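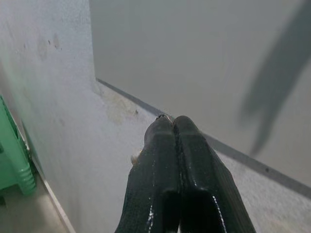 Lăcrămioara Stoica asked me last month why the checklist for the quiet room has more lines than the one for the kitchen, and whether all of them are needed for a room where people only sit and talk. My reply to her is at the end, under General comments. First the list as I filled it in.

Wellbeing room and workload check, Suvdale office
Done on: Monday, before the first booking
Checked by: staff wellbeing contact
Marks used: OK / Partly / No / Not checked

Part A. The room itself

A1. Door closes fully and can be opened from inside without a key. OK
A2. Talking at normal voice cannot be understood from the corridor. Partly
Comment: I asked a colleague to read from a newspaper inside and I stood outside. With the door closed I heard a voice but no words. Near the air vent I could understand some words. Please do not put the two chairs below the vent until it is repaired.
A3. Sign on the door can be turned to "In use". OK
A4. Window opens, and the blind comes down to the bottom. Partly
Comment: Blind stops a hand's width before the sill. Reported in March, still the same.
A5. Light can be made lower. OK
A6. Chairs are stable and of equal height. OK
Comment: It was my request that they are equal. In a difficult conversation it is not pleasant to sit lower than your manager.
A7. Drinking water and paper tissues available. OK
A8. Phone number of the counseling line is on the wall and is correct. No
Comment: The number on the wall was the old one from Grollen. I called it and a recorded voice told me that the service has moved. I took the paper down the same morning and put the new number, written by hand. A printed one must follow.

Part B. Booking and privacy

B1. Room can be booked without giving a reason. OK
B2. Names of people who book are not visible to others. No
Comment: In the calendar the name is hidden, but the confirmation e-mail goes also to the shared team mailbox. This is the most serious point on this list. Trunduton manages the booking system for us, and I wrote to them.
B3. Maximum booking is 60 minutes and can be extended one time. OK
B4. Notes from conversations are kept locked, and only the wellbeing contact has access. OK
B5. Old notes are destroyed at the agreed time. Not checked
Comment: I did not have the key to the second cabinet.

Part C. Stress risks in the teams

C1. Each team has talked about workload in this quarter. Partly
Comment: All teams in Suvdale did it, except customer service. Their meeting was moved two times. I understand that they are busy, but a team without time to talk about workload should probably be first.
C2. Lunch breaks are taken away from the desk. Partly
Comment: Better than in winter. On the day I looked, most people in accounts were still eating in front of the screen.
C3. Messages after working hours are marked as not urgent, or are sent the next day. Partly
C4. People returning from long sick leave have a written plan. OK
Comment: I saw that the plans exist. I did not read them, this is not my role.
C5. Managers know what to do when an employee comes to work clearly unwell. No
Comment: I asked three managers and got three answers. One would send the person home, one would wait, one would ask me. We need one page of guidance.
C6. Staff survey was sent and results shared. Partly
Comment: Survey went to 600 people in all offices and the results came back to the managers. Staff did not see them yet. If people give an answer and never hear about it, next time they will not answer.

Part D. Actions

D1. Stop the confirmation e-mail to the shared mailbox. Trunduton, at once.
D2. Print the correct counseling number, also for the Lazăr site. Office team, this week.
D3. Close or line the air vent. Building service. Date is not given yet.
D4. Guidance page for managers. Gwenllian Mostyn writes the draft, I read it.
D5. Customer service workload talk. Team leader to give a fixed date.
D6. Check the second cabinet (see B5). Myself.

General comments

To the question of Lăcrămioara: the list has 19 points without the actions, and I would not like to remove any. In the kitchen a fault is seen by everybody and someone complains in the same hour. A person who comes to the quiet room on a bad day will not complain about a wrong phone number – he or she will go back to the desk and maybe not try again.

I agree with her that parts A and B could be checked by the office team and part C separately, by somebody who knows the teams. I will try it this way next quarter.

Copy of this list goes to the site manager and to the folder for the Lazăr site, without the comments for C1 and C2.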